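Food Systems and Storage
Unit 7 handout: Why fruit keeps, and why it stops keeping
Revised Apr 7, 2026

Read this before the lab session. The storage table from Unit 6 is not repeated, so bring your copy.

1. Fruit is alive after picking

A picked fruit goes on breathing. It takes in oxygen, uses up its stored sugars and acids, and gives off carbon dioxide, water and heat. This is called respiration. The faster a fruit respires, the shorter its storage life. Berries respire quickly. Citrus respires slowly and is usually sold close to the state in which it was picked.

Temperature has the largest effect on the rate. For many crops, a rise of 10 degrees Celsius doubles it or more. A crate left on a warm loading dock for an afternoon can lose days of shelf life, and cooling it later does not bring them back.

2. Two groups of fruit

Climacteric fruit ripens after harvest. There is a sharp rise in respiration and in ethylene, a gas the fruit makes itself. Bananas, apples, pears, avocados and tomatoes belong here.

Non-climacteric fruit shows no such rise. Grapes, strawberries, cherries and all citrus belong here. An orange picked sour stays mostly sour. Its peel may change from green to orange if it is treated with ethylene, but this is a color change only - the flesh inside does not get sweeter.

Know which group each fruit on the course list falls into. Students most often misplace pineapple (non-climacteric) and fig (climacteric).

3. The peel as packaging

Citrus peel has two layers. The outer one, the flavedo, carries the color and the oil glands. The inner one, the albedo, is white and spongy. A thin wax layer on the outside slows water loss. Washing at the packing house removes part of this wax, so most packers put a coating back on.

Once the peel is off, the segments are held only by thin membranes. They dry at the surface and pick up odors from other foods. Peeled fruit should be covered and chilled, and treated as a short-life product.
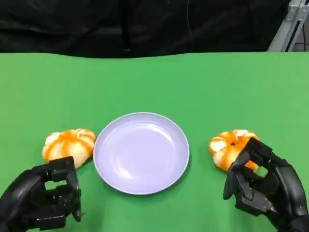 Figure 2. Peeled mandarin oranges.

Mandarins separate from their peel more easily than sweet oranges do. The same loose skin makes them easier to damage in transport, and they are normally packed in shallower layers.

4. Common storage faults

Chilling injury: pitting and brown spots on the peel after storage that is too cold. Grapefruit and lemons are more sensitive than most oranges.

Green and blue mold: both enter through wounds. Careful handling at harvest does more to prevent them than any later treatment.

Water loss: soft fruit, shriveled stem end. Check the humidity before you change the temperature.

5. Case for discussion

Dridier is a small packing house that ships mandarins to Fullura, a grocery chain. In July, one load of 100 cartons arrived with mold in 22 of them. The truck's temperature record was normal. Work out the share of cartons affected, then list the points before loading where wounds could have happened. Two pages at most, with your lab sheet attached.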